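Coat rack by the back door: how to load it so it stays up

Takes 2 minutes. Do it before the 160 people come through in May, not during.

Stand the rack on flat floor, base all the way down. Give the pole a wiggle. If it leans, twist it tight at the base first, then check the joint where the lower hooks meet the pole.

Heavy stuff goes low. Bags, anything on a strap. Hang the strap over a lower hook, pull down gently, let go slow. If it slides toward the ball end push it back in closer to the pole.

Coats up top, on the big curved arms. One per arm. Hats and scarves on the short pegs.

Go around the rack as you load. Left, right, left, right. All on one side and teh whole thing tips.

Taking down: top first, straps last. Hold the pole with your free hand. Dont yank, straps catch on the ball ends.

Long straps touching the floor? Double them over the hook.

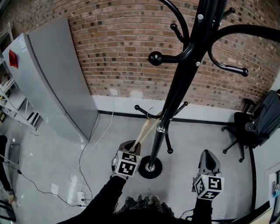

Pletthorpe Hall Front of House Team
Lost bags go to the Sutherland room. Rack still wobbly, tell Muchen Tan, ext. 114.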